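Tarde aberta na oficina Rodside — galeria

Em junho, a oficina Rodside abriu as portas para os vizinhos e para as escolas do bairro. O programa era simples: uma mesa de trabalho, um braço robótico que todos chamam Gethin, e muitos doces embrulhados. Tudo começou às duas da tarde e acabou mais tarde do que estava escrito no cartaz. Recebemos 67 visitantes, sem incluir os bebés de colo. Tudur Dafis explicou a tarefa no início de cada sessão e Eun-ji Kwak ficou ao lado do computador.

A tarefa consistia em apanhar os doces um por um e separá-los. Parece trabalho de criança, mas o papel amarrotado muda de forma de cada vez que alguém lhe toca, e isto é difícil para o programa.
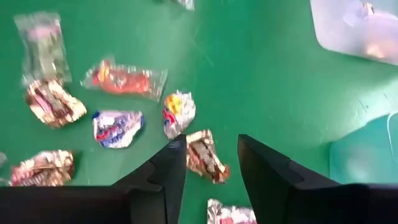 De quem foi a ideia de usar doces?
Foi da Branwen Jenkins, que antes tinha feito a mesma demonstração com parafusos. Com os parafusos, o público ia-se embora depois de poucos minutos.

O Gethin funciona com o programa Clorar, que a nossa equipa escreve há dois anos. Até a véspera da visita tínhamos guardado 2.553 tentativas de apanhar objetos pequenos, as boas e também as falhadas. A Eun-ji mostrou algumas das falhadas no ecrã, e foram as mais aplaudidas. 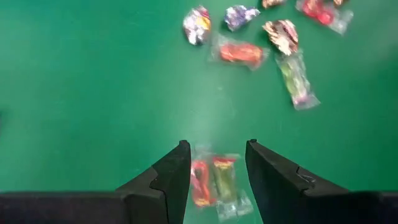
A pergunta mais repetida da tarde veio de um grupo de alunos de Edell: como é que o robô decide o que vai apanhar primeiro? A Myfanwy Pritchard respondeu que o programa dá uma nota a cada objeto e começa pela nota mais alta. Um doce sozinho, com espaço à volta, recebe quase sempre uma nota boa. Dois pacotes encostados um ao outro, como o vermelho-alaranjado e o verde-azeitona entre os dedos da garra, são um caso mais delicado, e o plástico transparente ainda complica, porque a câmara o confunde com um reflexo da mesa. Os alunos quiseram então fazer as suas próprias apostas — e a Myfanwy deixou.

Agradecemos a Delyth Yorath, que organizou as inscrições e recebeu os grupos à porta. A sessão das 7 da noite foi só para as famílias da equipa e dela não publicamos fotografias. Quem quiser trazer uma turma pode escrever para a oficina. Os grupos pequenos são mais fáceis de receber.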